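Blocks and Bins: the Bornham Toy Block Workroom

Welcome to our gallery page! We've been sorting, sanding and boxing play blocks at Bornham for 15 years now, and I still get a kick out of seeing a full set come together. The big Stultlow set has 552 pieces (yes, we check every one before it goes out), and the little Jugah starter set has 22, which fits nicely in a backpack.

Most of the pages on this site are about the finished sets, so this one is for the bins. I love the bins! They've taken years of blocks sliding, tumbling and getting scooped back out, and the scratches just keep adding up. New ones look so strange and shiny next to them.

Colors change with the season. January is all deep, earthy shades, and by spring we're into the yellows and sky blues for the Fladetov schools order. My favorites are the winter ones, hands down.

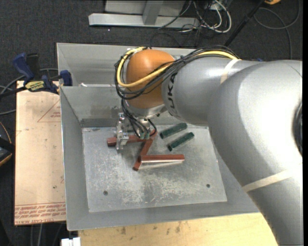

Reddish-brown and dark green bars in one of the gray metal bins. Look at the wear on that floor!

More pictures go up when the spring colors arrive. If you want a closer look at the sets themselves, the Stultlow page has 70 photos, including all the box lids.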